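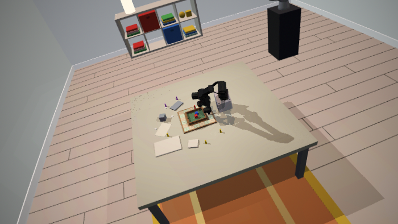
Mirta Yáñez has spent most of the year getting a robot arm to pick up things that are two centimeters wide. She works on the test team at Henao, a small firm that sets up automation for packing lines, and her job since April has been to decide which of two grippers the company should buy.

The first is the Zuvura, a two-finger gripper with flat pads. The second, from Cerkberg, has fingers that bend a little when they press against something. The Cerkberg costs $850 more per unit. Yáñez wanted to know if the extra money bought anything.

Most of the comparison was run in simulation. Her team built a room with a table, put a black arm on the table and set a board game in front of it. There are pawns in red, purple and yellow, a few pale cards lying flat, and a tray on the board with a red cube and a blue cube in it.

"A board game has a lot of the shapes we get asked about," Yáñez said. "You have something tall and thin, you have something flat, and you have a cube with a wall next to it. Customers send us worse things, but those are the basic ones."

Each gripper was given the same 13 tasks. In one, the arm had to lift a pawn and stand it up somewhere else on the board. In another, it had to take the red cube out of the tray without moving the blue one. The team logged 791 attempts before they stopped, and threw out a first batch after finding that the friction setting for the cards was wrong.

The pawns were close to a tie. Both grippers picked them up well when they were standing. The Zuvura was faster, as its fingers have less distance to travel, but it set pawns down at a slight lean more often. Several of them fell over.

The tray was where the two came apart. The Zuvura's pads are wide, and the rim got in the way when a cube was near the side. The Cerkberg fingers are narrower at the tip and could get down into the corner. Yáñez had expected this from the drawings – she had not expected the gap to be so large.

Neither one could pick up a card. The arm would close on the edge and the card would slide. The team tried pushing it to the side of the table first so that part of it hung over, and this worked with both grippers, though it took a long time.

The controller turned out to matter too. Henao normally uses Hoster, a software package that plans the whole path before the arm moves. On the tray tasks Yáñez switched to a mode that corrects the path on the way down, and the Zuvura results improved. She is now running those tasks again for both.

Henao has ordered two Cerkberg units for its workshop, where they will be tried on real parts. The Zuvura will stay on the line that handles boxes. Yáñez said she would like a suction cup for the cards, and has asked for a quote.

142 shares | 9 comments

Related
Choosing a camera mount for a small work cell
How long do gripper pads last?
Path planning for tight spaces

Contact us | Copyright 2021 | Back to top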